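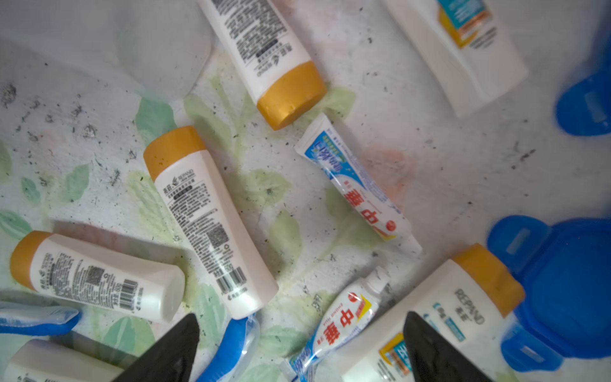
Shampoo bottles and toothpaste, small print included.

Jordan Penrose has been read by more people than most novelists, usually by people sitting on the edge of a bath with nothing else to hand. For 26 years Penrose has translated the backs of bottles: shampoo, conditioner, toothpaste, a short and unhappy spell in foot cream. None of it is signed.

"My mother used to keep the empties," Penrose says. "She'd turn them round on the shelf so the back faced out. Visitors thought she was losing her marbles."

We meet in a café near the station in Clasombridge, where the soup is brown and the conversation turns quickly to the word "nourishing". Penrose dislikes it. It takes up ten letters, it means very little on a head, and clients will fight for it to the last. A Clalier label once went back and forth for most of November over whether the hair was to be nourished, deeply nourished or nourished from root to tip. "We ended up with 'cares for hair', which rhymes. I only noticed when it was on the shelf. I was mortified, and they put it on the lorries."

The work started by accident. Penrose had studied Chinese with some idea of translating poetry, and sent a sheaf of it to every publisher with a postal address. One wrote back, to say that the stamp had been insufficient. Then a small importer called Worku wanted a tube of toothpaste put into English by Friday and offered money, a thing poetry had not so far done.

"It was a better training than you'd think. You have a space the size of a matchbox. You have to say what it is, how to use it, what to do if it goes in your eyes, and who to write to. And the original has been written by somebody who was quite carried away. There was a mint one that talked about the wind coming down off a mountain in the morning. Lovely sentence. I had room for 'fresh'."

Does it hurt, cutting a mountain? Penrose stirs the soup. "It did at first. I kept a notebook of everything I'd had to leave out. I've got 397 of them now, the leftovers. Some are rubbish. Some are the best things I've ever done, and they're about dandruff."

The great enemy, in Penrose's telling, is the instruction. Apply to wet hair, massage, rinse. Everyone over the age of six knows how to wash their hair, and still it has to be explained, in case. One client asked for a line telling people to open the bottle first. Another wanted the word "enjoy" at the end. Penrose charged extra for that.

"I always argue about 'repeat'," Penrose says. "Repeat how often? There's no stopping point. A really obedient person would be in there until the water ran out. I put 'repeat if you like' once, and it came back with a red line through it. Too relaxed, they said."

Penrose's longest label ran to 2000 words before cutting and was for a hair mask nobody in the end bought. The shortest was a travel toothpaste that had room for "Brush", and even then the printer asked if it could be smaller.

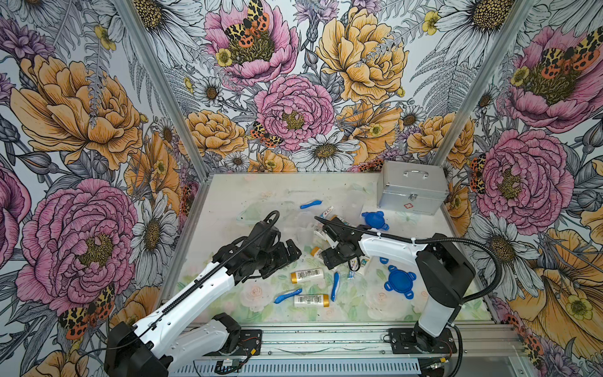
Robel Admasu takes the opposite view of the whole business, and told me over the phone that the mountain should have stayed in and the instructions gone. People can work out toothpaste by themselves, he said, and what they can't get anywhere else at seven in the morning is a bit of wind off a mountain. He has apparently been saying this to Penrose for years, and once said it through the whole of a wedding.

Penrose, when I pass it on, is unmoved. "Robel has never had to fit the address in."

There is a book coming, of a kind. Stistargate, a press with 2 staff and one good table, is bringing out the notebook of leftovers under the title Keep Away From Eyes. It was supposed to be ready on July 22, 2019, and was held up by an argument about the back cover. Penrose had turned in a blurb. The press thought it too short.

"I'd said what it was and what to do with it," Penrose says. "I don't know what else they wanted."

They wanted, I gather, something about the author. The draft now says that Jordan Penrose lives in Clasombridge, and Penrose is trying to get rid of "lives". "It's implied, surely. If I'd died they'd mention it."

I ask what is on the shelf in Penrose's own bathroom. A bar of soap, is the answer, bought in paper, and the paper goes straight in the bin. Penrose used to buy bottles like anyone else but found that a bath took two hours and came out of it cross, having moved somebody's comma.

The soup is cleared away. Penrose picks up the ketchup, turns it round, reads for a while, and says the second line could lose a word.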